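Routine Service for a Two-Arm Tabletop Cell
Minik cell notes, Carrasco bench series

These steps cover the regular service of a two-arm tabletop cell with both arms on one front rail and a wrist camera on each gripper. Allow an hour and a half. You need a set of hex keys, a soft brush, lint-free wipes, cable ties, and the log sheet for the cell.

1. Park and power down

Send both arms to the park pose from the Semlow console and wait for the motors to report idle. Switch off the motor supply first, then the controller. Write the cycle count on the log sheet. Ours stood at 1,549 at the last service.

2. Clean the fingers

Take any object out of the grippers by hand before you start. Brush dust out of the openings in the finger housings, working from the tip back. Wipe the pads with a damp lint-free cloth and let them dry. Do not use alcohol on the rubber; it goes hard and starts to slip on printed tins and boxes.

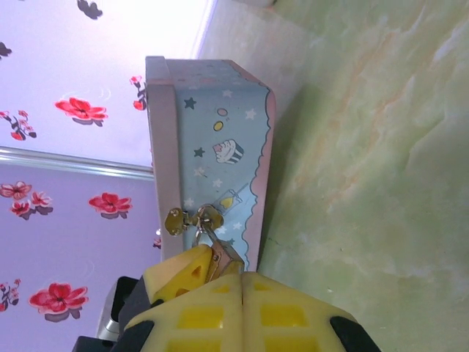

Check each finger for cracks at the root, where the load is highest. Replace fingers in pairs. Tighten the finger screws until they are snug, then give them another eighth of a turn. A gripper that closes off center usually has one screw looser than the other.

3. Check the rail and base plates

Try to rock each base by hand. There should be no movement at all. If there is, loosen the bolts on that plate, push it square against the rail, and tighten in a cross pattern. Go over each bolt a second time.

While you are at the front, look at the control boards under the rail. Reseat any plug that has backed out, and tie loose wires so they hang clear of the arm. Brush the vent below.

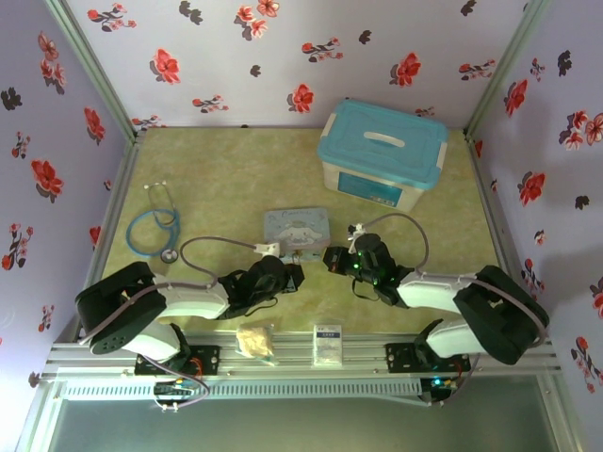 Page last changed: October

4. Check the cables

Power up and jog one arm at a time at low speed. The cable should form an easy loop over the upper link from shoulder to wrist, with slack left at full reach. If it pulls tight, free the tie at the shoulder and feed more through. If it drags across the floor objects, take some back.

5. Check the wrist cameras

Wipe each lens and open the live view on the Semlow console. Set exposure to manual, 8 ms, and leave gain alone. 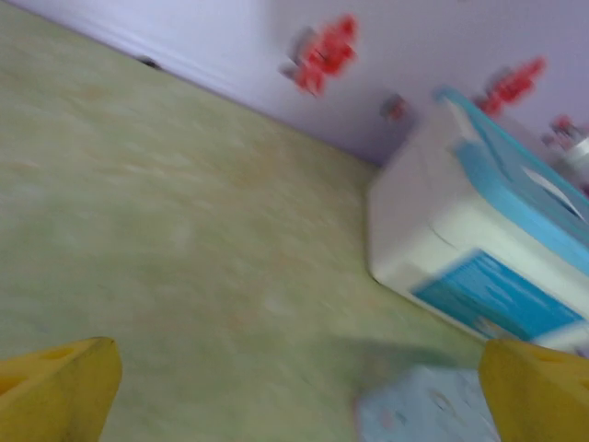
Motion blur is the most common fault after a service, usually from exposure having gone back to automatic. Jog the wrist slowly and save a still. Use something with print on it as a target. On the white box with the blue lid, the label came out as a blue patch with pale streaks that could not be read, so a still like that fails. Shorten the exposure to 4 ms and repeat. Both fingers should also show at the lower corners of the view. If one is missing, the camera bracket has turned.

6. Run the meeting test

Load the Plumau test routine, which brings the grippers together over the middle of the floor. Run it at quarter speed with a hand on the stop button. Watch the fingertips as they close in, and stop if they touch before the routine calls for it. Rezero the shoulder joints if the meeting point has drifted by over 4 mm.
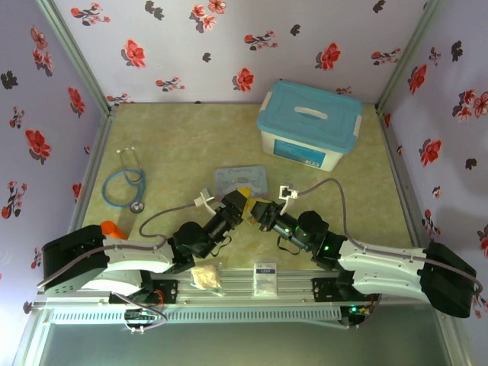 Grippers close together at mid-floor, with the small yellow object between them.

Repeat at full speed, then park both arms and enter the result on the log sheet. Leave the motor supply off if the cell will not be used again that day.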